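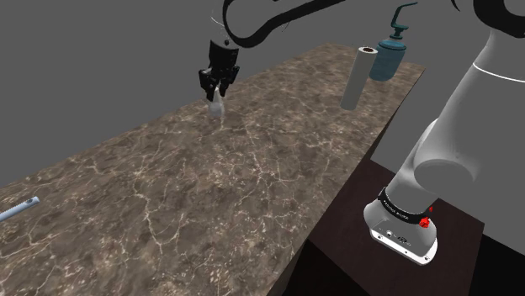 7.4 Recovering from a dropped or missed grasp

Applies to: Plilham tabletop cell, simulation mode, Lellden controller.

Fault code G-20 is raised when the controller expects an object between the fingers and the finger gap reads fully open. The arm holds position until the fault is cleared. Do not resume the program from the hold – the next waypoint assumes a loaded gripper.

1. Press Pause. Confirm that the state line reads HOLD.
2. Open the wrist view and check the gap between the finger tips.
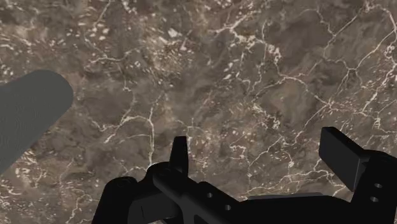
Figure 7-2. Wrist view, no object between the finger tips.

3. If the gap is empty, select Release State. This clears the load flag without moving the fingers.
4. Raise the arm in Z only. Lateral motion at counter height can strike objects outside the wrist view.
5. Switch to the overview camera and locate the target.

CAUTION: Release State does not re-enable collision checking. Set Collision to ON by hand before step 6.

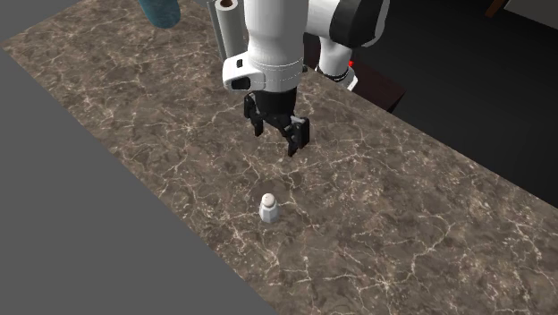 Reading time: 2 min

With the fingers open above the counter and the shaker standing upright, the grasp can be retried from the current scene. If the target is lying on its side, reload the scene instead. The grasp planner Oma has no pose for a fallen object and will raise G-20 again.

6. Select Retry Grasp. Speed is limited to 20 percent for this move.
7. After 4 failed retries the controller locks the task. Export the log before resetting – a reset erases the contact record.

Note: Pale objects on the marble texture may be segmented short at the base, which places the grasp too high. Lower the grasp offset by 2 mm and retry.

Section maintained by I-seul Bang. Last revised September.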